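Gestão de Estâncias de Montanha — Apontamentos da aula 6
Bilhética e acesso às pistas

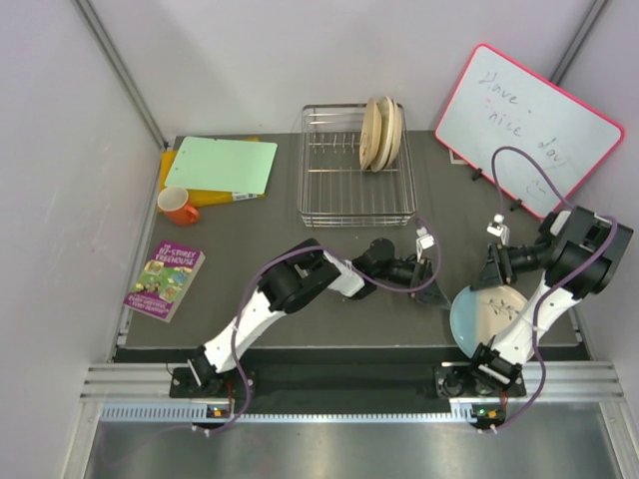 Fig. 1 — Dois braços robóticos montados numa calha frontal.

Caso de estudo: estância de Trorkska, base a 1343 m.

Tipos de passe: diário, de meio dia (a partir das 13h) e de época. O passe Odera inclui também Troltell.

Capacidade: a telecadeira Lutari transporta 2000 pessoas por hora. Em janeiro venderam-se 441 passes de época — menos do que o previsto.

Para quinta-feira: ler o capítulo sobre preços variáveis e trazer o exercício 2 resolvido.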